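Print | E-mail | 3 comments

Notebook, 4/21/19
Lorkside group, mentoring and networks study

Good day! The Ternen data finally merged without a fight. Joelle Zein found the problem last night: the old export used the person's hire ID and the new one uses the badge ID, so half our job changes were landing on strangers. She wrote a little lookup, reran the join, and we have 1,315 people with a full contact survey plus at least one job move or promotion on record. I had been bracing for half that.

So, first pass at the thing I've been itching to look at. We keep asking "how many people do you go to for career advice?" and I have never liked the question. People who answer with a huge number seem to be counting everyone they've had lunch with. The follow-up, "who did you talk to before your last application?", is so much better. The names on that list are short, specific and often surprising (former bosses turn up a lot, and so do people who left the company years ago!).

I split the lists by whether the contacts know each other. The open lists, where the contacts mostly don't, look better for hearing about a job in the first place. The closed ones look better for what happens after, meaning pay talks and deciding whether to say yes. I really did not expect the two to pull apart this early, and I'm trying not to fall in love with it before the controls go in. Tenure isn't in there yet. Neither is site, and Dorkach promotes on a completely different calendar from everybody else.
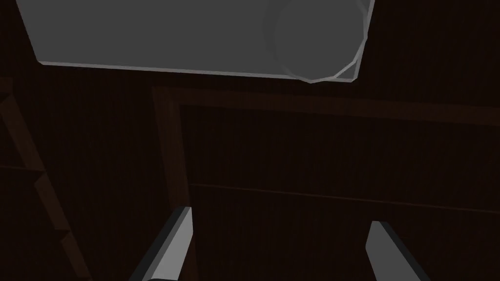
Gray body with the rounded end, render.

Interview side: 55 transcripts coded, both coders done, and the disagreements are mostly over one code. "Advice" and "encouragement" keep bleeding into each other. One woman at Mahasneh said her old supervisor "told me to quit being polite and send the thing," and we coded it three ways between us. I think that's a new code, something like "push." Joelle wants to leave it under advice and add a flag. Her way is less recoding, so we're trying it on the next batch and will compare.

Also from the Mahasneh interviews, and I love this one: several people said the most useful contact they had was someone one step ahead of them, who had just done the same interview and still remembered the questions. Senior mentors barely came up unless I asked. Must check if our survey even lets people list somebody that close in rank. I have a bad feeling the drop-down starts at manager.

To do before the end of April:
- put tenure and site in the model
- fix the rank drop-down if it's as bad as I think
- send the second-wave invitation to the 400 on the Dorkach list, shorter subject line this time
- ask Ternen for the 2 missing department files
- back up the lookup table somewhere other than Joelle's laptop

Left the merged file in the shared folder, read only. Please don't sort it in place, the row order still matters for the join.

3 comments | 2 shares
E-mail this entry | Print this entry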